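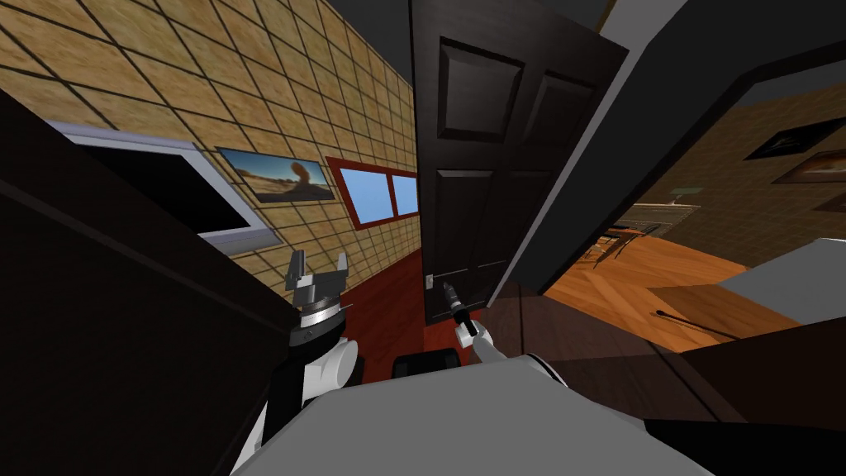

Konrad Śliwiński would rather begin with the door schedule than with the robot. Asked how an organization should open its first equipment budget for a two-armed mobile machine, he replied that the capital price could wait until someone had listed every door, handle and threshold on the intended route.

The conversation took place in April at the Grandlow equipment planning office, where the coming year's submission for service robotics was in its second draft. Teresa Głowacki, who prepares the operating side of the submission, joined after the first half-hour. The proposal covers one machine for evening rounds in the Festidura residence: opening interior doors, carrying linen and returning small items to storage.

"People ask me what it costs, and I ask them what it has to open," Mr. Śliwiński said. "A lever handle is a reasonable request. A round knob is a harder one, and a door with a heavy closer may be outside what the arm is rated to do. Those are three different purchases, even if the brochure is the same."

The office has done much of its planning in simulation. Rendered rooms allow a task to be repeated with different furniture and different approaches before any money is committed. Mr. Śliwiński regards this as the cheapest part of the program, and also the part most easily oversold. A simulated trial can establish whether an arm reaches a lever from a given position and whether the second arm has room to stay clear of a cabinet. He does not accept it as evidence of how a worn latch will behave.

"I will sign a shortlist on the strength of simulation," he said. "I will not sign a purchase order on it."

For the purchase order, the draft requires a trial on site. Each supplier is to complete 30 door openings on the actual route, with residence staff present and furniture left where staff normally leave it. The supplier may stop to adjust settings, but each stop is recorded. Two suppliers, Owusu and Unico, have been asked to quote on those terms. Neither quotation had been opened when we spoke, and Mr. Śliwiński declined to comment on either firm.

Ms. Głowacki's concern lay with the years after delivery. In her view, the usual request for equipment funding is written as though the expense ends at the loading dock.

"Fingertips wear. Batteries age. Somebody has to be trained, and then that person takes a job elsewhere and you train somebody again," she said. "I would sooner argue for those amounts now than go back for them in the second year."

The draft sets aside $2,000 a year for gripper parts alone, covering replacement fingers, tip pads and the fasteners that go with them. A separate line provides 15 hours of training for each operator, with relief staff paid at the regular rate while the training is under way. Contingency stands at 10 per cent of the capital price. Ms. Głowacki had asked for more and expects to ask again.

Building work proved the most disputed heading. The facilities branch had assumed that any changes to doors would be charged to the robotics budget, while the robotics group had assumed the reverse. The draft now settles the matter by date: hardware already due for replacement stays with facilities, and hardware changed early to suit the machine is charged to the project. Thresholds are still under discussion.

Mr. Śliwiński was asked whether the residence might simply fit automatic openers throughout and buy a less capable machine. He said that the option had been costed and remained in the appendix - it is a sound choice for a new building, in his opinion, and a poor one for Festidura, where the wiring would have to be brought through finished walls.

"There is a version of this where you spend everything on the building and have a cart on wheels," he said. "For some sites I would recommend exactly that."

Both favour leasing for the first term. Ms. Głowacki pointed to the terms of return, which she reads before the monthly rate. The draft asks that software updates be included, that spare batteries be treated as consumables, and that the residence keep its own route maps and trial records when the lease ends. She has also asked for a named service contact in the same time zone, a request that one supplier had queried.

On staffing, the submission claims no reduction in positions. Ms. Głowacki said that the evening team had been consulted on the route and had removed two rooms from it, both of them kept locked after supper.

The third draft goes to the facilities branch for comment once the threshold measurements are in. Mr. Śliwiński intended to take the remaining ones himself the following morning, beginning with the linen room.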